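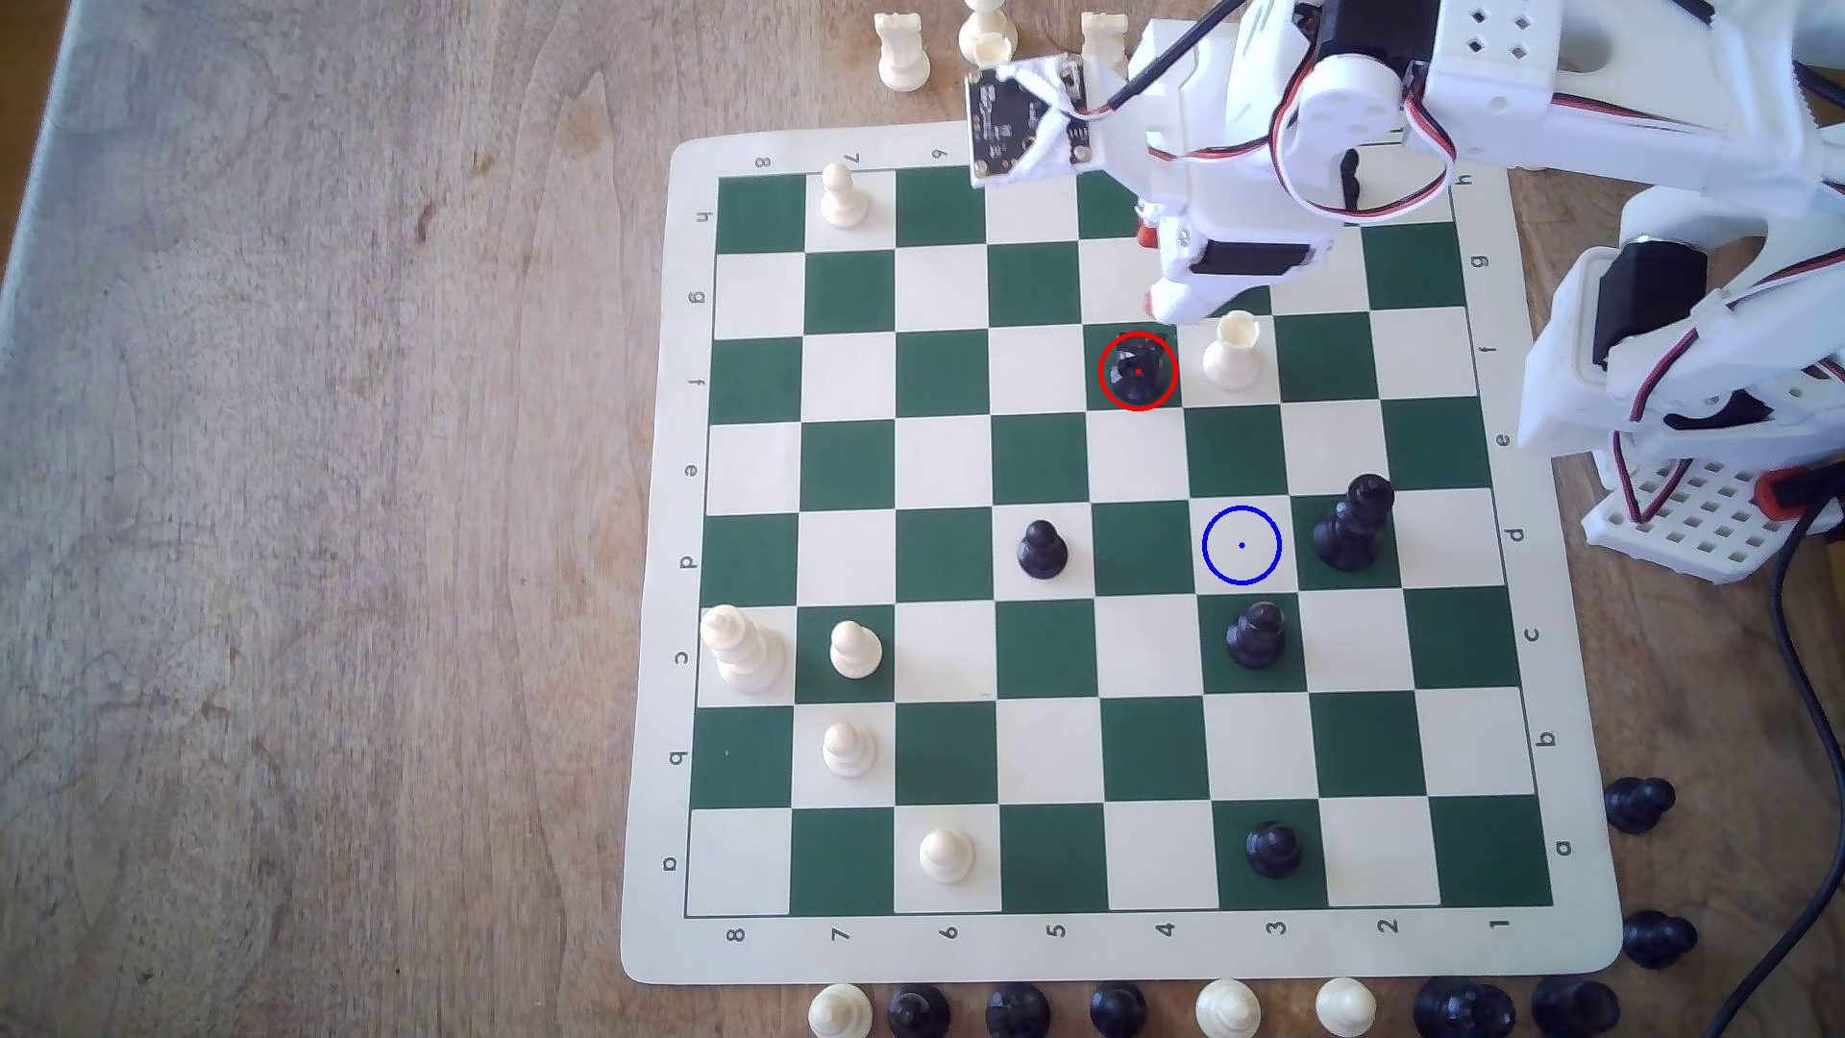
Friday, November. Started 4 pm, big wooden table, the Storkano roll-up and the black and white set that goes with it.

Carrying on with the question of which board and pieces go into the Kikuchi boxes. Last entry stopped at the boards not lying flat, so began there.

Board

The vinyl had been in its tube for weeks and came out with a strong curl at both short ends. Rolled it backwards on itself, held it, let go. Better, but the corners still lifted. Put it face down under the heavy cutting mat while I got on with the pieces. After the tea break it lay flat enough to play on, with one corner standing up a little, and that went down by itself later on.

Warming it on the radiator first is quicker. I did that with the other Storkano board last month and it worked, but the vinyl went slack and picked up a crease where it hung over the edge. Would not do it again with a board we want to give to somebody.

Print is good. Green and cream squares, letters and numbers all round on the border, nothing rubbing off when I went over it with a damp cloth. Tried washing-up liquid on the 2 in one corner and scrubbed it for a while. No change. The dark squares show dust and fingermarks far more than the pale ones do, so if a board looks grubby, wipe the green first and it may be all it needs.

The back is smooth and slides on a polished table. On this one the grain gives it some hold. If the boxes are going to places with laminate desks it will need something under it. There is a strip of the Felia non-slip mesh in the drawer under the window. Cut a piece to size and it stopped the sliding completely, although it does add to the bulk when everything is rolled up together. Still undecided on that. Perhaps two narrow strips would be enough.

Pieces

Kept the set as a mixed lot, not in the starting position, and worked with whatever was nearest. Wanted to see how they behave when they are handled a lot and knocked, which is how they will be treated.

The pawns are steady. Wide base, low, and you have to push one properly before it goes. Once over they roll in an arc round their own base and come to rest somewhere you did not want them, usually against another piece. The bishops are worse. They go down at a lighter touch and take up most of two squares when they do. 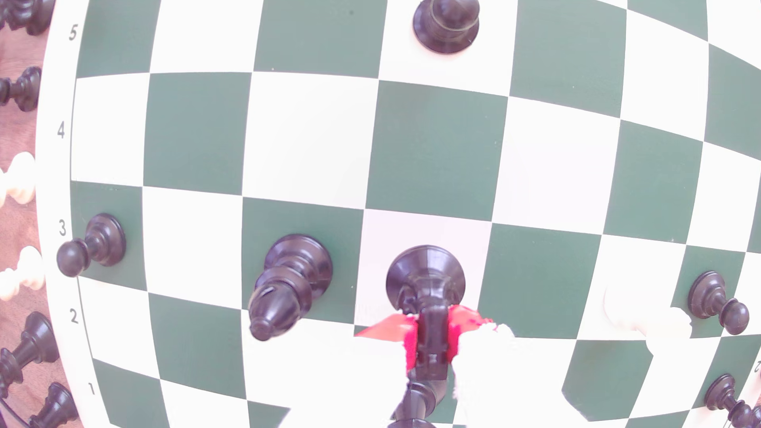
Black bishop and pawn down on the board, spare pieces on the wood to the left.

Spare pieces beside the board are a nuisance. The pawns lie quietly enough up against the border, but the taller ones get under your wrist, and I sent one to the floor with my sleeve. It survived. A shallow tray would sort this out, and the Grivuta tray is nearly the right length. It is too deep, though, and you end up fishing in it. Ask whether they do the same one in half the height.

Felt on the bases next. Looked at every black piece and most of the white. The felt discs are glued, with a thin line of glue showing at the edge on some. Two black pawns had a disc coming away at one side. Pressed them back with a dot of contact glue and stood them under a book. One white pawn had lost its disc altogether and makes a clicking noise when you put it down, so it is easy to find. Cut a new disc from the Felia green, which is a shade too bright, but it is underneath.

The clicking pawn also slides more than the others. I had not expected the felt to make that much difference on vinyl. Tilted the board on a ruler to compare and the bare one went first every time.

Weights: the small scale was off again. Zeroed it 4 times and it drifted each time, so I have not written down any figures. The 1000 g scale in the kitchen is no good for something this light. Replace the battery and repeat next week.

Square size

Put pieces on neighbouring squares to see if fingers fit between them. Pawns next to pawns are fine. Two tall pieces side by side with a pawn in front is tight, and that is where things get knocked over. The next size of board up would help, but it doesn't fit the Kikuchi box unless rolled very small, and then we are back to the curl.

The other way round is to use a smaller set on this board. There is a Grivuta one on the shelf with narrower bases. I lined up a few at the far end of the table. More room for the hand, but they are light and a draught from the door moved a pawn. I would stay with the ones we have. 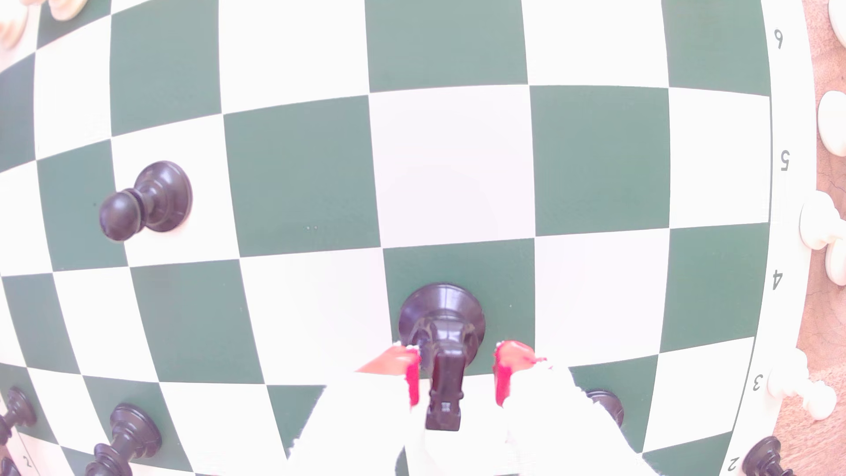

A few more things on handling. The rooks are the easiest of the tall ones to pick up and put back where they were meant to go, with a thick stem and a top you can find without looking. The knights all face different ways by the end of a session and people waste time straightening them. The king and queen are too alike in height for beginners. A dab of paint on the underside of the queens might help whoever is packing, but does nothing for the players.

Black pieces are hard to tell apart under the ceiling lights. They shine at the collar and the rim of the base and the rest goes to one dark shape. White ones are easier. Turned off the row of lights nearest the window and it improved a bit. Worth mentioning on the sheet that goes in the box, one line, no more.

Packing

Rolled the board print side out this time, since the curl then puts the corners down instead of up. Tied with tape, not a rubber band. The old band had left a mark on the border.

Pieces went in the cloth bag. The bag is rated as big enough and it is, but the drawstring is short and comes undone when it is full. Longer cord needed, there should be some left on the 200 m reel.

To do

Battery for the small scale.
Ask Grivuta about the shallow tray.
More felt, darker green if Felia have it.
Try two strips of mesh in place of the full sheet.
Check the glued pawns on Monday before they go back in the bag.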